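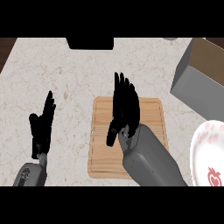
Zirmont kitchen sim pack, worth paying for?

hexbolt_tom
Our lab is looking at the Zirmont kitchen pack for two-arm work. The quote is $584 per seat for a year, and it comes with 14 tasks and the hand models. We have a humanoid on order and want policies running in sim before it gets here. Has anyone used it for more than a demo?

marrowfat
Used it since December. Setup was easy. Scene loads, both arms respond, the head camera view is close to what you'd get on hardware. Most of the tasks are counter work: cutting board, plate, bin, that sort of thing. Contact on the fingers is the weak part. Anything thin slides out of the grip unless you raise friction to a silly value.

gantry88
I disagree on contact. We had the same slipping until we lowered the physics step. The default is set for speed. It's on the second page of the config docs and easy to miss. After that our grasps on the plate rim held.

marrowfat
I did lower it. It helped with the plate. It did nothing for flat items on the board, and it cut my frame rate by more than half.

gantry88
What GPU? We run 29 environments on one card at the small step and it's fine for training. For teleop I'd leave the default alone.

sootyvalve
Different complaint. The forearms are bulky and they block a lot of the counter from the head view. In the render I'm working from, the right forearm lies over the lower right of the cutting board and the hand hides part of the top edge. If your policy only gets that one camera, it's guessing. Ask Zirmont if wrist cameras are in your tier. They weren't in ours.

hexbolt_tom
They aren't listed in the quote. I'll ask. Are the textures any good? The marble and wood in the head view look decent to me.

sootyvalve
Good enough. Randomizing them is a separate add-on, so check that too.

pindrop_k
Before you pay, try Skustau. Fewer scenes and the hands are simpler, but the base version costs nothing and you can edit everything. We collected 232 teleop episodes with it and trained a pick and place policy that ran on the real arm with minor tuning.

marrowfat
Skustau is fine for grippers. For five-finger hands I wouldn't bother. The thumb joint is wrong.

pindrop_k
It was wrong. They fixed it two releases ago.

marrowfat
Then I'll take another look.

gantry88
One more thing on Zirmont. Support is slow by email. The forum gets an answer the same day. Also, the seat license is tied to a machine, so moving it means filing a ticket.

hexbolt_tom
That one matters, we share workstations. I'm going to ask for a trial seat and run the board and plate tasks at both step sizes. Will post the numbers when I have them.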